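Home & Consumer

Veko says its cabinets will last 11 years. The small print says less 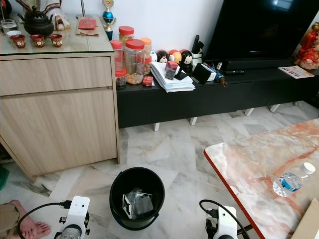

2024-04-18

Furniture seller Veko began advertising an "11-year promise" on its sideboards, cabinets and bedroom storage this month, and the company would like shoppers to think of it as a warranty. Anyone planning to rely on it should read the terms first. They run to four pages on the Veko website and they take back a good deal of what the ads give.

The ads, which started running at the beginning of April, say that every Veko storage piece is "covered for 11 years, no fuss." The terms split that period in two. For the first two years, the company will repair or replace a piece that fails in normal home use. For the nine years after that, the buyer gets a credit toward another Veko purchase, and the credit shrinks each year. By the last year it is worth five percent of the original price.

On a $657 sideboard, one of the more popular sizes in the Clorkby showroom, that comes to less than $33. The buyer also has to pay to ship the broken part back.

"It's a coupon," said Divya Chettiar, who runs a furniture repair shop in Clorkby and has been fixing drawers and doors there since before Veko opened. "If my sideboard falls apart and you hand me thirty dollars off a new sideboard, you haven't covered anything. You've sold me a sideboard."

Chettiar said the parts that wear out first are the ones the terms leave out. Hinges, drawer runners, handles and shelf pins are listed as "consumable fittings" and are covered for 12 months. So are surface finishes, including peeling along the edges, swelling from damp and fading in sunlight. What remains for the full term is the "main structure," a phrase the document uses nine times and never defines.

Asked what it means, Asger Brøndum, Veko's head of product, said it refers to "the body of the piece." Asked whether a door is part of the body, he said that would be looked at case by case.

Brøndum defended the plan in a phone call on Tuesday. He said other sellers in the same price range offer a year or two at most and that customers had asked for something longer. "We are giving people more than they had before," he said. "Nobody is worse off."

That last part is open to question. Under the old policy, which was still posted on the company's site in March, hinges and runners were covered for two years. They now get one. Brøndum said the change was made to "bring the fittings in line with how they are really used" and had nothing to do with the new promise. He would not say how much the company expects to save.

Veko also points to testing. Its brochure says a sample cabinet door was opened and closed 2,562 times "without failure" at a lab run by Kisteck, the firm that supplies its hinges. It is an oddly exact number, and it isn't a very large one. A family that opens a kitchen or hallway cabinet five times a day would pass it in less than a year and a half. The brochure doesn't say whether the test stopped there because the time was up or because of something else, and Brøndum said he did not have the full report. Kisteck did not answer two emails.

There is also the matter of who did the testing. A supplier checking its own hinges isn't unusual in this trade, but the brochure calls the lab "independent." Brøndum said he would look into the wording.

Then there is the paperwork. To qualify, a buyer must register within 30 days of delivery, keep the original receipt, and send in a photo of the piece "in its final position, level and fixed to the wall where required." Moving to a new home ends the coverage. So does selling the piece or giving it away. Putting anything heavier than the stated load on top will end it too, and the load varies by model. It is printed on a sticker inside the packing box, which most people throw out.

Shenoy, a local consumer advice service, said it had gone through 167 complaints about furniture warranties from people in the Clorkby area, covering several sellers. More than half were turned down over a missing receipt or a late registration. The service doesn't name the sellers in its summary, and it said none of the cases fall under Veko's new terms, which are too recent to have produced any claims.

The service's advice is fairly dull and probably right. Ask for the terms before paying. Photograph the receipt, as the ink on many of them fades well before 11 years are up. Find out which parts are covered and for how long, and get the answer in writing. Shoppers paying by credit card should check whether the card already adds a year of its own, since many do and few people use it.

Chettiar had a shorter version. She tells customers to pull a drawer all the way out and look at how the bottom is held in. If it sits in a groove, she said, it has a chance. If it's stapled, she expects to see it in her shop.

Veko said it plans to post a "plain language guide" to the promise on its website by the end of April. Brøndum said the guide would not change the terms. The ads will keep running in the meantime, with the words "no fuss" left in.

Filed under: Shopping, Warranties, Clorkby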